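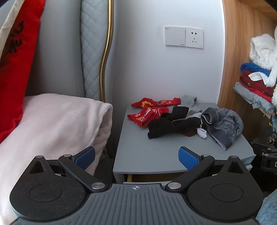

Bedroom 2: nightstand between bed and open wardrobe.

Hayes Property Services
Furnished unit inspection, Flurwood, Gotville
Date: 14/03/2022

Smoke alarm, hallway: Pass. Tested with button.
Smoke alarm, bedroom 2: Fail. Chirps, no full alarm on test. New battery made no difference. Replace unit.
Windows, bedrooms: Pass. Both open fully and lock.
Window, bathroom: Comment. Latch stiff, needs oil.
Wardrobe fixed to wall: Comment. Bracket present, one screw missing.
Clear path from bed to door: Pass.
Outlets and cords: Pass. No cord under rugs.
Kitchen outlet by sink: Fail. GFCI does not trip. Do not use until electrician has been.
Water heater: Pass. Cuvum tank, relief valve drips slightly. Check again in April.
Furnace filter: Fail. Gray and clogged. Tenant says last changed before move-in.
Stair handrail: Pass.
Entry step: Comment. Loose brick on left side.
Dryer vent: Pass. Lint cleared from outside hood.
Water meter reading: 1,678
Gas meter reading: 334

Repairs for the two electrical items go on work order 578. Tenant has been told about the kitchen outlet. Spare furnace filters are in the basement, on the shelf next to the shutoff valve.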